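Drundosari
March 29, 2021

1/ Right, a few of you asked me to report back on the Worklow two-arm bench cell once I'd lived with it for a bit, so here goes. Long thread, get a brew. I paid for it myself (£1,599, gulp) and the seller, Jõgi, hasn't seen any of this.

2/ What you get for the money: two arms, two grippers, a camera for each wrist, the front rail they bolt to, the frame posts, the side and back panels and a very big bag of screws. You bring your own computer and your own tabletop. The tray's mine as well, any shallow plastic one will do. Today's job for the pair of them is the tray and whatever I put next to it.

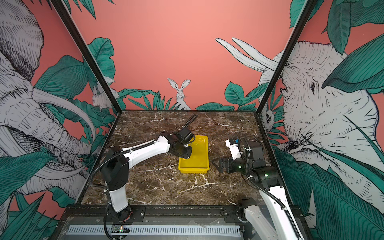

3/ Putting it together. The leaflet says an afternoon and I'd go along with that if you've got a second pair of hands. The rail is the fiddly bit!! Both arm bases go on it and you want them sitting square before you tighten anything, or you'll be chasing it later in software, which is what I did, like a wally.

4/ Cables. The black corrugated sleeving is good stuff and it comes already fitted. What it doesn't come with is enough slack at the wrist. I've redone the ties on my left arm twice now, because with the forearm stretched right out the loop was pulling on the gripper. Looser loop, much happier arm. Jõgi, if you ever read this, another few centimetres please.

5/ The arms themselves are lovely to be around. Quieter than my printer. They do have a bit of a wobble when they stop suddenly, so I turned the speed down a notch from the default and left it there. I'm not in a hurry and neither are they.

6/ Someone asked about lights. There's a green one on each gripper, and I've got into the habit of glancing at those before I put my hand anywhere near the table. The manual has one page on what the colours mean and it's the page I've printed out and stuck up. The small circuit board by the left base has its own lights too and I'd have liked a cover for it in the box. It just sits there in the open.

7/ Now the tabletop. I went for the dark marble pattern with white veins since I liked it, full stop. Would I tell you to do the same? Hmm. It's shiny, and the wrist cameras see every bit of that shine. If you're buying this to learn on, get something plain and matt first and be fancy later.

8/ The main thing I wanted was tidying up small tools: find the thing on the table, pick it up, drop it in the tray. Sounds like nothing, doesn't it. A screwdriver is a right pain though. Thick one end, skinny the other, and it rolls if you so much as look at it. 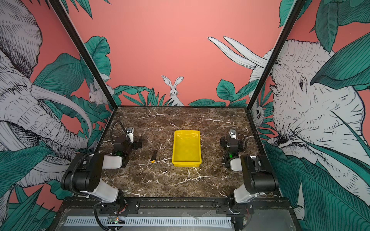

Screwdriver to the left of the tray, tray still empty, both grippers up off the marble.

9/ So how does it do? I gave it 120 goes over a week, moving the screwdriver about between each one, and I stopped keeping a proper tally after the first evening, so no league tables from me. My feeling: very good when the handle is nearest the front, patchy when it's lying side on, and hopeless if it's jammed up against the tray. You can't get two fingers round something when there's a wall in the way.

10/ Using both arms at once is where the fun is. One can hold the tray still while the other does the fetching. It took me ages to stop them going for the same spot, and the software's "keep apart" setting is buried three menus down. Once it's on, it's on, and I've had no clonks since.

11/ The software, then. It's called Kesarlow and you download it from the same site. Teaching by hand (you move the arm, it remembers) is brilliant and I'd got something working before tea on the first day. The camera side is much rougher. The help pages read as if they were written for an older version, and two of the buttons they talk about aren't there any more.

12/ I emailed to ask and got a reply from a chap called Indrek Ots, who was patient with me and sent over a settings file that sorted out the shine on the tabletop, or most of it. Proper help from a real person. It did take five days to arrive, mind, so don't plan a school visit around it.

13/ The wrist view is what I use most now. Get the handle sitting in the gap between the fingers, both fingers open, nothing touching yet, and check it before you let it close. If the handle's off to one side at that point, back out and come in again. It'll never sort itself out on the way down.
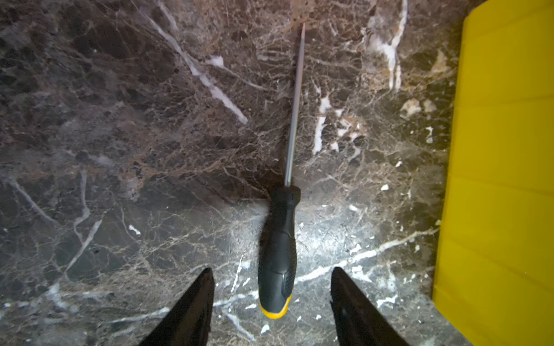

Can you buy a single arm first and add the second one later?

You can, but the single comes on a shorter rail, so you'd need to buy the long one when you add the second arm. If you think you'll want two, get the pair.

14/ More from the replies, all in one go:

Space: it wants a deep desk. Mine's in the back bedroom and I had to shift a bookcase. Leave room at the front as well, you'll be leaning over that rail all the time.

Kids: mine's 12 and gets on fine with the hand teaching. I wouldn't leave a little one alone with it.

Spare fingers: they clip on and off, and there are a couple of shapes on the site. I've only tried the ones in the box.

Noise at night: fine with the door shut.

15/ Things I'd change, if anyone's listening. More cable at the wrist. A cover for that board. Help pages that match the program. And a stop button on a long lead, please, as mine's fixed to the power box and the power box lives under the desk where I can only get at it with my foot.

16/ Things I'd keep: nearly all the rest! The joints feel solid, the rail's a proper lump of metal and it's held its setup for weeks without me having to start over. I've moved it once, across the room, and it only needed a small nudge in the settings afterwards.

17/ Would I spend the money again... I think so, yes. If you only want one arm doing one thing there must be cheaper ways to go about it. For two arms that get along, at a price I could just about defend at the dinner table, I'm pleased with it.

18/ Next on the list is getting it to pass the screwdriver from one gripper to the other over the tray. I've had one go and it went on the floor. Will post a new thread when there's something worth showing. Ask me anything about the rail in the meantime, I know far too much about that rail.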